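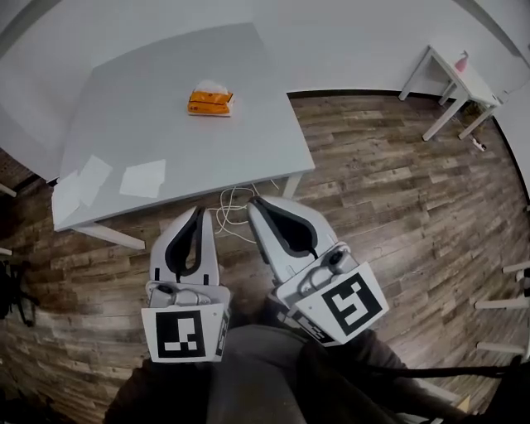

August 2024, Friday
Grey table, state of the room and what to do next

Started on the big table today. The store cupboard can wait until the shelves come. Cosimo wanted the table done first in any case so that the Willonness samples can be laid out on it next week and stay there.

Things on the table when I began writing this: the orange pack of tissues in the middle, two sheets of white paper down at the corner, one of them hanging over the edge. The white cable is on the floor under the near side in a tangle. Everything else from yesterday I have put on the windowsill or in the tray by the door. If you are missing a pencil, look in the tray.

Paper. Both sheets are spare. I have left them out for the sample labels. Rehema asked for the labels to be handwritten this time, one per sample, folded so they stand up. The printed ones we did for Ekix curled and the small type was hard to read from the far side. Cut the sheets in half lengthways, then fold. Marker pens are in the top drawer, and the green one is finished, so please put it in the bin if you find it before I do.

Tissues. These live on the table now. We have been walking to the kitchen for paper towel every time someone spills a drop of tea or gets ink on their fingers, and the towel leaves fluff on the samples. Tissues are for hands and noses. For wiping the table use the cloth, damp, nothing sprayed on it. Dinesh used the lemon spray in the spring and it left a smear that took two goes to shift, and on a pale top like this you see every streak once the sun is low.

Cable. Needs coiling and tying. I did not have a tie to hand and did not want to use tape, which goes sticky on white cable and then picks up dirt off the floor. Yusri has a bag of the cloth ties in his desk. Coil it in loose loops, no tight bends, tie in two places, hang it on the second hook. It must not go back on the floor by the table, as that is where people stand to work and a foot will go through one of those loops sooner or later.

Floor. Swept the near side only. The planks are such a mixture of browns and greys, with all that worn-looking grain, that it is hard to tell what is a mark and what is the pattern. I went over one dark patch with the cloth for a good while before deciding it was the board. Small things vanish on it too. We lost a pin in November and found it with a shoe. Suggest we open anything with pins or staples in it over the tray from now on.

Position of the table. We talked about turning it so the long side faces the window. Abbas is for it, Cosimo against, as he thinks people will bang into the corner coming through the door. I measured the gap with it turned and it would leave 96 cm to the wall, enough to walk past but not to pass somebody carrying a box. Leaving it as it is until the samples have gone back. If it does get moved, two people to lift it, please. The white legs scuff when it is dragged, and I would like the floor not to get any worse either.

Also checked for wobble by leaning on each corner. A slight rock on the far side. Folded card under the leg did for now. A proper felt pad would be better, and would help with the scraping noise that the office below has mentioned to us more than once.

Layout for the samples, as agreed with Rehema at lunch:
Willonness along the window side, 11 pieces, in number order from the left.
Lornix at the door end, 5 pieces, kept on their backing boards.
A clear strip between them wide enough for an open notebook.
Tissues move to the corner nearest the bin.

The Tshabalala pieces are not coming until the week after, so no space needed for them yet. There are 9 of those and they are larger, and I doubt they will fit on one table with the others. May have to borrow the folding one from upstairs. Dinesh to ask.

No cups on the grey table once the samples are out. Use the low shelf.

Still to do
Cable tied and hung (me, Monday, unless Yusri gets there first)
Labels cut and folded
Felt pads, get a pack of 6 so there are spares
Sweep the far side, and under the radiator
New green marker
Ask Cosimo whether the windowsill things can be thrown out

Added later, 4.40: Abbas says the ties have all been used and Yusri has ordered more. String will do in the meantime, there is a ball of it in the kitchen drawer with the scissors.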